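Bulholm Bench & Hobby Forum > Storage and tidying > Does the "one cup" method work for anyone?

Last updated: November 19, 2018

**marrowfat**
I keep seeing this recommended and I'm getting suspicious. The idea, if you've been spared it, is that you have one open cup on the table and every small part goes in it while you work. No trays, no lids, no little drawers. At the end of the evening you tip it out and put things away, and supposedly you never lose anything again.

I tried it for a fortnight. What I got was a cup full of bits I was too tired to sort, and a table with just as much on it as before. The people who swear by it always seem to have large clear tables and one project on the go. I have a small one and several, and I doubt I'm unusual in that.

Does it work for anybody whose table gets properly used? I'm not asking whether you like the idea. I want to know if you're still doing it months later.

**Brian Mutiso**
Still doing it, since March. I did the trays before that, and the Undano drawers before the trays, and the drawers are now full of batteries and string.

It works if you're strict about what the cup is for. Mine is for the small curved pieces and nothing else, so I can reach in without looking. Bigger things stay out on the wood where I can see them. I know that sounds like cheating, and by the rules of the original article I suppose it is, but the original article had 7 rules and I'd bet the writer never kept to half of them. 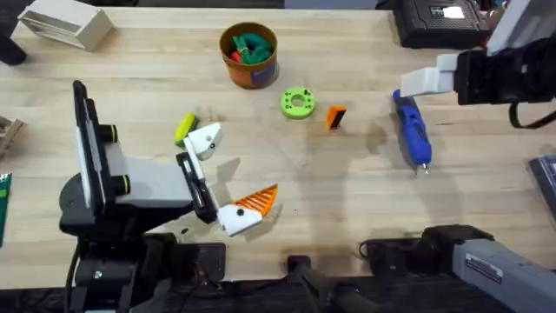 The other thing is to use something heavy enough that it doesn't go over when you knock it with your sleeve. I started with a yoghurt pot and spent more time on the floor than at the table. Anything with straight sides and a decent base will do. I wouldn't pay for one.

**tinlidtony**
With respect, Brian, your cup has got a red one in with the greens. So "nothing else" lasted how long?

**Brian Mutiso**
Same sort of thing, different colour. I sort by what it is. If I sorted by colour I'd need a cup for every colour, and then we're back to drawers.

**tinlidtony**
Fair enough, but then the green ring and the little orange block are both sitting out loose next to it, and there's something yellowy-green lying on its side further along. That's just a table with things on it. I've got one of those already and I didn't need a method.

I'm not having a go at you. My problem is with calling it a system. Putting things in a cup is what everyone's gran did with buttons.

**Tatu Chege**
My gran's buttons were never lost though, were they?

I'm somewhere in between. I think the cup is good for one job and bad for the rest, and the mistake is in trying to make it do everything. For pieces that are all alike, a cup beats a tray, as you only want "one of those" and it doesn't matter which. For anything you've only got one of, a cup is the worst place, as it sinks to the bottom and you have to empty the lot to get at it. So a ring like that I'd leave out too. Same with the tool. I used to stand mine in the cup handle up, and every time I pulled it out it brought a few bits along with it.

Where I'd argue is the tipping out at the end. I don't do it. If the pieces belong together they can live in the cup, and it goes on the shelf as it is.

**marrowfat**
That's the first version that's made sense to me, though it does leave very little of the method standing. No tipping out, no mixing, tools on the table, big things on the table. What's left is "keep similar small things in a pot".

**oldpelham**
I'm going to be the grump. Open cups collect dust. They also collect biscuit crumbs, and if you have a cat they collect the cat. I did a proper clear-out of the Ogola shelf unit last winter and the lidded boxes were clean inside and the open jars were disgusting. Same room, same length of time.

And wood is a poor surface for small parts in any case. They skid. I work on an old tea towel and I've yet to hear a good argument against it.

**Brian Mutiso**
The argument against the tea towel is that you pick it up to shake it and there goes whatever you'd forgotten was in the fold.

**oldpelham**
I look first.

**Brian Mutiso**
Every time?

**oldpelham**
Most times.

**tinlidtony**
The tea towel wouldn't suit me either, but he's got a point on dust. Has anyone tried a cup with a lid that isn't a pain? I bought a set of Ulovau pots, 25 in the pack, and the lids are so tight that opening one flings the contents over the room. I use 2 of them. The others are in the garage waiting for me to admit I wasted the money.

**Tatu Chege**
A saucer. Put a saucer on top at night. I'm not joking, it's what I do, and it means you can use whatever cup you like.

On labels, since someone will bring it up: I don't see the need on an open cup, you can look in and see what's there. Put a lid on and you want one. A saucer counts as a lid for this, annoyingly.

**quillback**
Long-time reader, and I think you're all being hard on it. I've got two children and a kitchen table that has to be a dinner table by six. The cup works for us for one reason only, that I can clear up in one go. I don't care whether it's a system. Everything small goes in, mixed, and we sort it at the weekend if we sort it at all.

**marrowfat**
But do you sort it at the weekend?

**quillback**
I said if.

**marrowfat**
Right. I'm prepared to try Tatu's way, one sort of thing per cup and saucers at night, and I'll come back and say how it went. I don't expect much. If I'm still looking for the same three washers by spring I'm going back to the drawers and I shan't want to hear about it.

**oldpelham**
Put a tea towel under it.

Related topics
- Undano drawers: runners sticking, any fix?
- Is the Ogola shelf unit worth it second-hand?
- Small parts on a kitchen table, what do you do at dinner time?
- Best lighting for a bench under a window
- Ulovau pots, lids too tight
- The big "show us your table" thread (1264 replies)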